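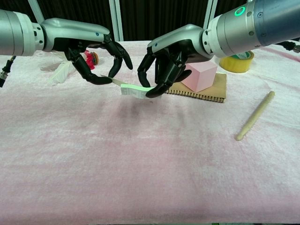

Please write it down on paper

I came to this country as an adult, with a dictionary and two suitcases, and the first texts which I read from beginning to end in English were not novels. They were labels. I read the back of the soup, the side of the washing powder and the small strip inside the neck of my coat. I still think that I learned the language from them, and perhaps this is why I feel a kind of loyalty to labels now, when they are going away.

They are going away slowly. A shop does not announce that it has stopped telling you things. One spring you buy a blanket and it has a label with washing instructions in words. The next year the same blanket, from the same company, has a small square of black and white dots and the sentence "Scan for care". You are expected to have a telephone with you, and a charged one, while you stand in front of the washing machine with your arms full.

My opinion is simple and I will put it here so that the reader does not have to search for it. A thing that is sold should carry, on itself, in words and on a material that can be read with the eyes, what a person needs to know in order to use it and keep it. Everything else may live wherever the company likes.

What happened with the blanket

I bought a Kisura blanket for the guest bed two winters ago. It is a good blanket and I have no complaint about the wool. When a guest spilled tea on it, I looked for the label and found the square. I scanned the square. My telephone opened a page which asked me to choose my country, then to accept cookies, then to join a club. After the club there was a page that said the product was no longer in the collection, and it offered me a different blanket.

I washed it by hand in cold water, as my mother would have done, and it survived. But I had to guess, and I had paid enough not to guess. The information had existed. Somebody had known it and somebody had typed it, and then it had been put in a place where it could be taken away from me after the sale. With a printed label this cannot happen. The company can close, change its name or lose its taste for blankets, and the label in the seam will go on saying thirty degrees, no tumble dryer.

I have heard the answer to this complaint many times, and it is always that the square holds more. This is true. The square can lead to 3,000 words, with a film, in 9 languages. The label in my old coat has four lines. I have never once needed the 3,000 words, and I have needed the four lines every year.

The argument about waste

The stronger answer is about paper. I take it seriously, because I am a person who washes out jam jars. If every tag is a piece of a tree, then fewer tags must be better.

I would believe this more easily if the things came without paper. My last order from Reseck, which was a desk lamp, came in a box inside a box. There was a card to thank me, a second card to ask me for a good opinion, a third one with a discount for my friends, and a paper ribbon around the lamp which had no task at all except to be removed. How to change the bulb was on the website. So the tree had been used, and the only thing they had saved on was the useful sentence.

There is also the waste that comes later. A jumper washed wrongly is a jumper in the bin. A lamp whose bulb cannot be identified goes to the cupboard, and from the cupboard to the tip. I cannot give a number for this and I distrust people who can, but I have seen the tables at the Vildale jumble sale, and a good part of what lies there is in perfect condition and has lost only its explanation. Machines without a booklet, games without rules, a curtain rail in seven pieces. People pick these things up, turn them over, look for some writing and put them down again.

Who is left outside

When I say this to younger friends they look at me kindly and tell me that everyone has a telephone. I have one too. I would like them to come with me to the chemist in Vildale in the late afternoon and watch the queue. There is a man who holds his packet very near to his eyes. There is a woman who has asked the pharmacist to write "morning" and "evening" on the box with a pen, in capital letters, and the pharmacist does it without being surprised, so she must do it often. There are people like the person I was, who can read the words if they are given time, and who cannot follow a film in which somebody speaks fast over music.

Paper is patient with such people. It does not go dark after thirty seconds. You can take it to a neighbour, put your finger under a word and ask what this is. I did it many times in my first year. I do not know how I would have put my finger under a word in a video.

Medicines, I know, are protected by rules, and the leaflet is still folded in the box. I am glad about it. But we seem to believe that medicine is the only place where it matters to understand. I would add the things which can burn you, the things which children put in their mouths, and anything with a blade. After these I would add, with less force, whatever costs more than a week's food.

A shop that does it well

It would be unfair only to complain. In Vildale there is a hardware shop called Szalai, and I go there more often than my house requires. It is narrow and a little dark, and the drawers go up to the ceiling. On the front of each drawer there is a card, written by hand, that says what is inside and also what it is for. "For hanging a mirror on old plaster." "For a gate that drags." Some of the cards have an opinion. On the drawer of the cheapest hinges there is written "Will do for a shed."

I once spent most of an hour reading these cards. I learned the word "grommet". I learned that there are three kinds of hook I had been calling one kind. In a large store the same objects hang in plastic, with a code and a price, and if I do not already know what I need, the code is silent. The cards at Szalai speak to a person who has a problem and no vocabulary. I think that most of us, in front of a broken gate, are this person.

And when you buy something there, they give it to you in a brown envelope and write on the envelope what it is. I have such envelopes in my kitchen drawer from years back. "Washers, bathroom tap, 3." I have used two of them, and I know where the last one is and what it will fit. I have crossed nothing out, but I suppose I should.

What I am not asking for

I do not want the thick booklets back. I remember them well, the ones with a hundred pages where the first dozen told you not to put the toaster in the bath. That was also a way of not telling people things, by hiding the sentence they needed in a forest. Nor am I against the squares. If a company wants to show me a film of the sheep, let it show me the sheep.

I am asking for very little text. When I try to make a list, I come to 4 items: what the thing is, what it is made of, how to clean or keep it, and what part to ask for if it breaks. For a blanket this fits on a strip the length of a finger. For a lamp it would fit on the base, where at present they print the name of the company in raised letters.

It should be written by someone who has tried to use the object, and read before printing by someone who has not. It should be in words as well as signs. I have been washing clothes for most of my life and I must still look up the triangle with the two lines in it. The signs were invented so that no one would need a language, and the result is one more language.

And the ink must last. This is the small point about which I become most angry, so I have kept it for the end. There is a kind of label, thin and shiny, which is printed so weakly that it is blank after a few washes. It has kept the law on the day of sale and after that it only scratches your neck. I would rather have no label than this one, as at least I would not spend time holding it under the lamp, turning it this way and that.

A practical habit

Until the companies listen, and I do not expect them to hurry, I do the work myself. When a new thing comes into the house I look up what I will need to know while the page still exists, and I write it by hand. For cloth I use a laundry pen and a bit of cotton tape, with two stitches. For machines I stick a piece of masking tape under the base. For everything else there is a school exercise book in the kitchen, with the tap washers in the front and the boiler at the back.

It takes a few minutes and my family finds it comical. In July my daughter took the blanket to her new flat, and she telephoned me to ask how to wash it. I told her to look in the corner.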